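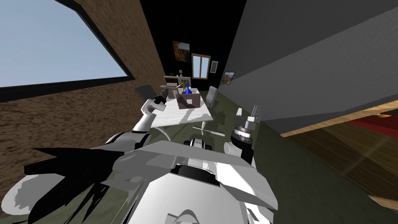 Schwarzer Greifer über der linken Tischkante, computergeneriert

Vermerk über die Abschaltung von Gillora

Die Verwaltung der Vakon Spielebetrieb GmbH gibt den Nutzerinnen und Nutzern des Online-Rollenspiels Gillora bekannt, dass der Betrieb der Spielwelt mit Ablauf des 30. September 2025 eingestellt wird. Guthaben sind bis dahin zu verbrauchen. Eine Erstattung von Reittieren, Zunftrechten und Grundstücken findet nicht statt.

So stand es am Anschlagbrett vor dem Rathaus von Reldale, und so hatte es Yutong Dong selbst verfasst. Die Abteilung für Bestandsabwicklung verfügte über zwei Planstellen, von denen eine seit Februar unbesetzt war. Frau Dong hatte daher sowohl die Bekanntmachung zu formulieren als auch deren ordnungsgemäßen Aushang im Spiel zu prüfen und gegenzuzeichnen.

Zu diesem Zweck war ihr ein Dienstzugang eingerichtet worden. Die Figur trug keinen Namen, nur die Kennung 2255, und einen grauen Mantel, der sich nicht ablegen ließ. Der Marktplatz lag im Regen. Das Wetter wurde in Reldale von einer Tabelle bestimmt, die der letzte zuständige Entwickler vor seinem Ausscheiden nicht mehr geändert hatte.

Vor dem Anschlagbrett stand eine Müllerin.

»Ich erhebe Einspruch«, sagte sie.

Frau Dong prüfte den Namen im Verzeichnis. Die Figur hieß Ní Chonaill und war keinem Spielerkonto zugeordnet. Sie gehörte zum Grundbestand der Ortschaft, betrieb die Mühle am unteren Wehr und verfügte laut Dokumentation über 55 Sätze, die sich überwiegend auf den Mehlpreis bezogen. Ein Einspruch war darunter nicht aufgeführt.

»Einsprüche sind schriftlich einzureichen«, schrieb Frau Dong in das Dialogfeld, wie es die Dienstanweisung vorsah.

»Der Mehlpreis ist gestiegen«, erwiderte die Müllerin. »Ich reiche schriftlich ein.«

Am folgenden Morgen befand sich im Posteingang der Abteilung ein Dokument ohne Absender. Es umfasste 687 Seiten. Den weitaus größten Teil bildete ein Verzeichnis der Säcke, die seit Eröffnung der Mühle gemahlen und abgeholt worden waren, mit Angabe des Empfängers und des gezahlten Betrages. Auf der letzten Seite stand, die Unterzeichnerin habe sämtliche Lieferungen vertragsgemäß erbracht und bitte um Mitteilung, an wen die noch offenen Säcke zu übergeben seien.
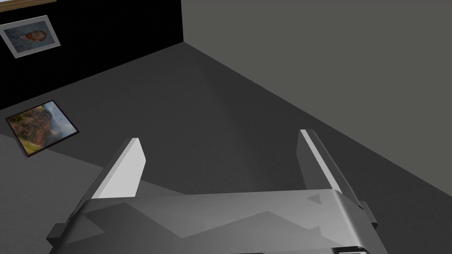
Zweifingriger Greifer von oben, Darstellung aus einer Simulation

Frau Dong legte das Schreiben der Rechtsabteilung vor. Von dort wurde nach vier Tagen mitgeteilt, dass nicht gesteuerte Figuren keine Beteiligten im Sinne der Nutzungsbedingungen seien. Der Vorgang könne ohne Bescheid geschlossen werden. Die technische Leitung führte das Dokument auf eine fehlerhafte Protokollausgabe zurück und bat darum, von weiteren Anfragen abzusehen.

Sie schloss den Vorgang nicht. In der Abteilung galt der Grundsatz, dass eine Eingabe, die ein Aktenzeichen erhalten hat, auch eine Antwort erhält, und das Aktenzeichen war vom System bereits in der Nacht vergeben worden. Sie verfasste einen Bescheid von anderthalb Seiten. Der Einspruch wurde als unzulässig zurückgewiesen. Hinsichtlich der offenen Säcke wurde verfügt, dass diese von der Abteilung für Bestandsabwicklung übernommen würden. Eine Rechtsbehelfsbelehrung war beigefügt.

Die Zustellung erfolgte am letzten Betriebstag um 22.40 Uhr. Auf dem Marktplatz hatten sich die verbliebenen Spieler versammelt, einige auf Reittieren, und zündeten Feuerwerk, das im Regen unvermindert brannte. Am unteren Wehr war niemand. Frau Dong führte ihre Figur über den Steg und übergab das Schriftstück.

Ní Chonaill las es, soweit dies aus der Animation zu schließen war.

»Dann bitte ich um Abholung«, sagte sie.

Die Säcke standen hinter der Mühle unter dem Vordach. Die Dienstfigur konnte jeweils nur einen tragen. Frau Dong trug den ersten zum Karren, kehrte um und trug den zweiten. Für jeden Sack wurde eine Quittung ausgestellt, die die Müllerin gegenzeichnete.

Um 23.58 Uhr erschien am oberen Rand des Bildschirms der Hinweis auf die bevorstehende Trennung der Verbindung. Unter dem Vordach standen noch drei Säcke. Frau Dong rief die Verwaltungskonsole auf, für die ihr Zugang freigeschaltet war, trug in das Feld »Fristverlängerung« eine Stunde ein und vermerkte als Begründung: laufende Übergabe.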